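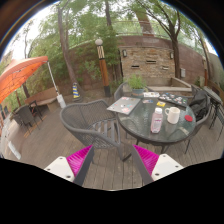 On the deck at Trurnness: the gripper's ribbed magenta pads, with the glass-topped table beyond.

Trurnness keeps its gripper bench in a converted garage behind the main house, with the deck just outside the back door. I went up in September with Senad Kolev from our shop at Skemik, mostly to see how they look after their hand-held grippers. We run the same style of finger on a small pick cell at home and have been going through pads faster than we'd like.

Yesenia Tapia looks after the tools and met us at the bench at 9:30. Each gripper has its own card in a drawer, with the date of the last pad change, the last finger alignment and a running cycle count. The one she pulled out first was at 2,406 cycles on its current pads. She had written "edges OK, left slightly glazed" beside the number and planned to swap both that morning.

The fingers are simple to work on. Each pad is a soft ribbed piece that sits on a rigid white base, and the base is held on with small screws. Yesenia backs the screws out by hand with a short driver. She gave up on the powered one after stripping a couple of holes, and the repair meant printing a new base. Old pads come off with a plastic scraper. The face of the base gets a wipe with isopropyl and a few minutes to dry before the new pad goes on.

Pads are always changed in pairs at Trurnness. Senad asked about this, as we have been replacing only the worn side. Yesenia said they used to do the same, and the fresh pad would push the object over toward the old one as the fingers closed. She showed us on a foam block and the shift was easy to see, around 2 mm.

Alignment takes longer than the pad swap. She closes the fingers on a flat steel gauge, checks for daylight along both sides, loosens the base screws a quarter turn and nudges until the gap is even. Then she opens and closes the gripper 20 times and checks again. If it has moved she starts over. The job we watched needed a second go.

After that the tool goes outside. The camera settings are checked in daylight as well as under the bench lamps, and the deck is handy for it, with grey weathered boards, plenty of tree cover and a table and chairs where people work anyway. Damir Živković does this part. He is mainly looking at whether both pads sit evenly in view when the fingers are open, and whether the colour of the pads still stands out from whatever is behind them. Magenta works well against boards and stone. He had less luck with an earlier batch in grey.

A few things we wrote down to take home:

Grit is their main cause of early wear. Tools used outdoors get brushed out between the ribs before they go back in the drawer, with a soft toothbrush and no water.

Pads are stored flat and out of the sun. A box left on a windowsill over one summer went stiff and had to be thrown out.

Screws are replaced at every second pad change, whatever they look like.

I asked about thread-locking compound. Damir doesn't use it on the printed parts, having had one crack, and relies on the check after cycling. We do use it at Skemik and haven't had the same trouble, though our bases are machined. Senad is going to try a set without it on our spare.

Lunch was sandwiches and we were on the road by 2. Yesenia has offered to send her card template and the drawing for the alignment gauge. Anyone at the shop who wants a copy can ask me or Senad.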